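Handheld capture: what are your house rules?
Board: Teleop and Data Collection > Good Practice

flerico_bench
Posted 9:14 am
We're finally writing down our rules for sessions with the handheld grippers and I'm so happy about it! Until now everyone carried them around in their heads. Draft so far:

1. Marker cubes stay clear of sleeves, hair and cables.
2. Trailing cables get checked before each take.
3. Doors: decide open or closed before the take and log it.
4. Anyone can call stop, including people walking through.

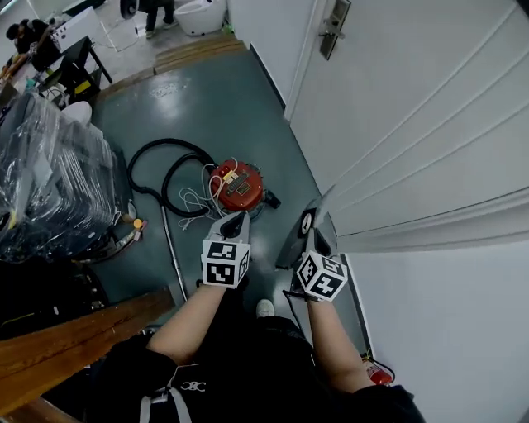
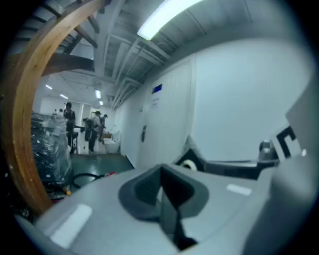 Door and vacuum in the first, wrist view down the corridor in the second.

What would you add?

sungline
Posted 9:40 am
Love this. Rule 2 needs teeth, though. "Checked" by whom? At our place the operator does the gripper cable and a second person does the floor, out loud, every take. That vacuum hose and wand would be off the floor before I let anyone walk backward in there.

Da-eun Heo
Posted 10:02 am
Disagree a bit! If the task is tidying or vacuuming, the hose on the floor IS the task. I'd split the rule: task objects can lie wherever the task sheet puts them, everything else goes behind a line. We tape ours.

sungline
Posted 10:11 am
OK, tape I can live with. But the extinguisher by the wall is never a task object and never gets blocked. Put that in as its own rule.

flerico_bench
Posted 10:15 am
Added as number 5, thank you!!

prusberg_kit
Posted 11:27 am
My big one is people in the background. The wrist camera sees way more than operators think, and your second picture has five people down that corridor. We went through 856 clips in July and pulled 23 for bystanders who hadn't signed anything. Sign at the entrance, consent sheet, done before the first take.

Da-eun Heo
Posted 11:48 am
Yes to consent, but please don't clear the room completely. I want models that have seen busy rooms. Get the signatures and let people work.

prusberg_kit
Posted 11:55 am
Fine by me as long as the sheet comes first. I've seen it go the other way.

sultgate
Posted 1:30 pm
Tiny addition: wipe the marker faces between operators and look for lifted corners. Also cap a session at 6 takes before a rest. Wrists get tired and you can see it in the trajectories.

sungline
Posted 1:42 pm
6 seems low to me, ours are short takes. I'd write it in minutes.

flerico_bench
Posted 2:05 pm
Minutes it is, I'll ask our operators what feels right. Version two goes up here tonight, keep them coming!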